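3.2 Kindergeschirr im Arbeitsbereich der Küche

Die Begehungen zeigten, dass Kindergeschirr in den untersuchten Haushalten selten einen eigenen Stauraum hat. Von den 2609 erfassten Gefäßen entfielen 156 auf Schalen, Becher und Teller, die nach Form oder Dekor für Kinder bestimmt sind. Ihr Anteil ist gering, ihre Verteilung im Raum jedoch auffällig: Sie fanden sich überwiegend auf der Arbeitsfläche, meist zwischen Kochstelle und Spüle, und standen dort neben Rührschüsseln, Brettern und Vorräten.

Für die Auswertung wurde nach dem Jotis-Schema zwischen Abstellort und Lagerort unterschieden. Als Abstellort gilt jede Fläche, auf der ein Gegenstand zum Zeitpunkt der Aufnahme steht oder liegt, als Lagerort nur ein Platz, den die Haushaltsmitglieder in der Befragung selbst als solchen benannten. Beim übrigen Geschirr fielen beide in der Mehrzahl der Fälle zusammen, beim Kindergeschirr deutlich seltener. Die Befragten der Teilstichprobe Kouris führten dies auf die häufige Benutzung über den Tag zurück; in der Teilstichprobe Itar wurde dagegen vor allem die Form genannt. Schalen mit ohrenförmigen Fortsätzen und Becher mit seitlich abstehenden Griffen lassen sich schlecht stapeln und beanspruchen im Schrank mehr Grundfläche, als ihr Fassungsvermögen erwarten ließe.

Abbildung 8 dokumentiert eine solche Anordnung. Eine rosafarbene Schale in Mausform steht auf der marmorierten Arbeitsplatte zusammen mit einer cremefarbenen gesprenkelten Schüssel, einer gekippten Edelstahlschüssel und einem rosafarbenen Kinderbecher mit Edelstahleinsatz. In der Mausschale sind einzelne Wassertropfen zu erkennen. Solche Spuren wurden im Protokoll vermerkt, gingen aber nicht in die Kodierung ein – aus ihnen lässt sich weder auf den Zeitpunkt noch auf die Art der vorausgegangenen Nutzung schließen. Das an die Wand gelehnte runde Holzbrett wurde wegen seiner Schnittspuren der Klasse »Gebrauchsgerät, stehend« zugeordnet.

Die Kodierung erfolgte mit dem Kategoriensystem Jonell, das Behälter nach Material, Öffnungsweite und Griffform gliedert. Figürliche Gefäße sind darin nicht vorgesehen und wurden nachträglich als Unterklasse ergänzt. Bei fast 766 Gefäßen aller Klassen war eine zweite Sichtung nötig, überwiegend wegen gegenseitiger Verdeckung auf engem Raum. Die Zuordnung des Kindergeschirrs war davon kaum betroffen – Farbe und Umriss reichten in der Regel aus.

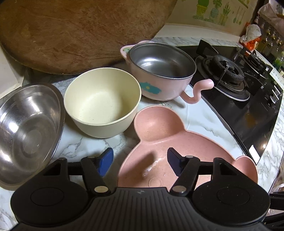
Abb. 8: Kindergeschirr und Schüsseln auf der Arbeitsfläche, rechts das schwarze Gaskochfeld.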